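How a Treaty Gets Made

A treaty is a written agreement between countries. Once a country has joined a treaty, it has to do what the text says. Treaties cover things such as mail, fishing, borders and the safety of ships.

Take two neighboring countries, Mirkero and Dendo. The river Hviid runs between them for 361 miles, and people on both banks fish in it. Each country has its own fishing rules. A net that is allowed on one side is banned on the other, and the fish cross the border every day.

Step 1: Talks
Each government sends a team called a delegation. The person in charge of it is usually a diplomat, whose job is to speak for the country. The talks between Mirkero and Dendo are held in Mutia, a town in a third country that does not use the river. A place like this is called neutral ground.

Step 2: The text
The delegations write a draft. Each numbered part of it is called an article. Words are checked closely. "Shall" means a country must do something. "May" means it is allowed to, but does not have to. The river draft has 107 articles, and one of them says only what counts as a net.

Step 3: Signing
When both sides accept the draft, they sign it. Signing shows that a country agrees with the text and plans to join. In most cases the treaty is not in force yet.

Step 4: Ratification
The signed treaty goes home to each country. In many countries the parliament votes on it. If the vote passes, the country sends a formal paper saying that it is bound by the treaty. This is called ratification – a long word for a final yes. 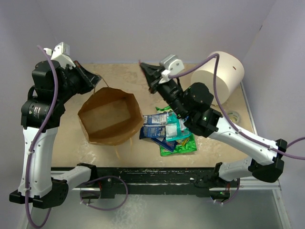
Ratification can be slow. Mirkero signed in March and voted the same month. Dendo took 2 years. Until both papers had arrived, the old fishing rules stayed in place.

Step 5: Keeping the promise
Many treaties set up a small office to collect reports. The river office received 2,568 reports in its first year, most of them on the size of fish caught. If the countries disagree about what an article means, they talk first. If talking fails, they can ask a court or a panel of judges to decide, as long as both have agreed to this.

Can a country leave?
Often, yes. Many treaties have an article on leaving, which is called withdrawal. The country must give notice in writing and then wait, usually for several months or a year. During that time it still has to follow the rules.

Words to know
Article – a numbered part of a treaty
Delegation – a team sent to speak for a country
Draft – a text that is not final
Ratification – the formal step of agreeing to be bound
Withdrawal – leaving a treaty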